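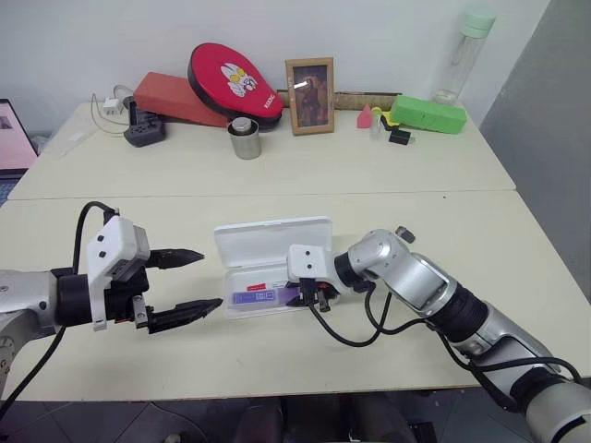 Vol. 9, p. 73

Search this repository Go

# zaltell-finger-compare

Two arms, two sets of opinions about where the gripper fingers should be. This repository holds the recordings and notes from our comparison of finger types on the Zaltell bench. It's meant for people picking fingers for small household objects, and for whoever inherits the bench from us, who has our sympathy.

Last edited July 23, 2024

## What was compared

- **Grosell fingers.** Serrated, stiff, good at holding on and bad at letting go gently.
- **Bang fingers.** Smooth pads, softer grip, swapped in for the second half of the trials. They wear out quickly and cost more than anything so plain should.

The controller was Vilter 2 throughout. We tried Vilter 3 for one afternoon and went back.

## The task

One arm steadies a small plastic case or holder while the other deals with a flat item that goes in or comes out of it. People do this without looking. The arms do it with a great deal of looking, and the flat item still ends up at an angle.

An episode starts with both grippers clear of the case and ends when the operator presses the pedal. Operators were told to press the pedal on failures too. Compliance was mixed until we started reading the logs out loud.

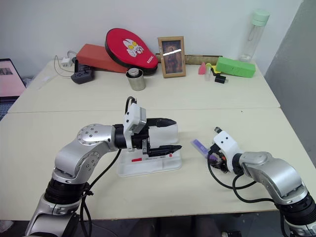
Most of the trouble is in the handoff of force. Close too far and the case shifts under the other arm. Close too little and the item slides out during the move, usually at the highest point. The Bang pads forgive more of this. The Grosell fingers forgive nothing, but when they have hold of an edge they keep it, and on thin items that mattered more than we expected.

## Contents

There are 200 episodes, 105 with Grosell fingers and the rest with Bang. The split was supposed to be even — a shipment of pads came late, and by then the schedule had made its own plans.

- `episodes/` joint positions, gripper commands and video
- `labels/` outcome for each episode: success, partial, drop, case moved
- `calib/` camera and wrist calibration, redone after every finger swap
- `notes/` operator remarks, lightly cleaned up

"Partial" means the item reached the case but wasn't seated. Two labelers disagreed about this category for most of a week. Their disagreements are kept in `labels/disputed.csv` and we suggest leaving those rows out of any training run.

## Known problems

Gripper width is logged as commanded, so a finger stalled against an object will report a width it never reached. Wrist cables tug at the end of long reaches and show up as a small drift in joint 6. We rerouted them twice. The drift moved to joint 5, then came home.

The backdrop barely changes. A model trained only on this data may become very attached to our wall.

## Next

A third finger type is due in September. Until then, bug reports go in the issue tracker, along with the episode number and the software version you used.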